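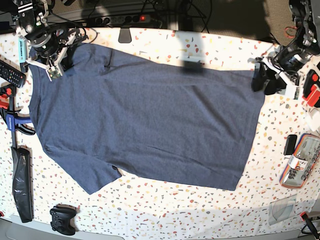

Lastlow Heather Tee, slate blue

I've been selling this one for 3 years and I still reach for mine first. It's a short-sleeved tee in a mottled blue-gray, soft and a bit roomy, made for us by Musen.
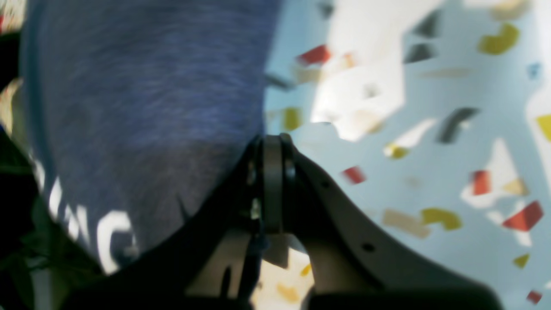
Heathered blue knit, white lettering

Sizing is easy: go with your usual. My large is 18 inches sleeve to sleeve across the back and hasn't shrunk yet — cold wash, low dryer, done.

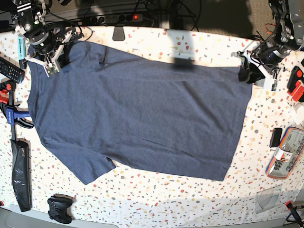
Folding is where I get picky. I lay mine out sideways like this, and smooth the body before the sleeves go in. The speckled Skero tablecloth is sold separately, and yes, people keep asking!

Each tee is $12 while the December batch lasts, and we have 116 left. Questions about bulk orders
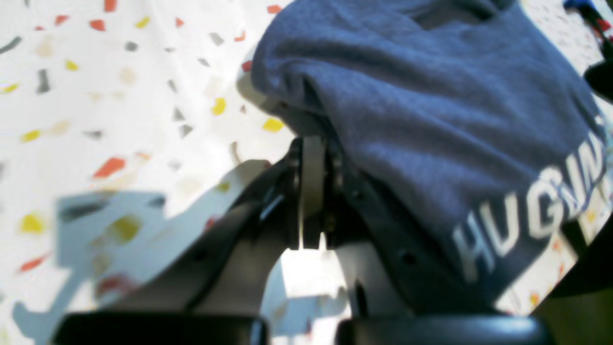
go to Fergus Nisbet at the shop, mornings are best.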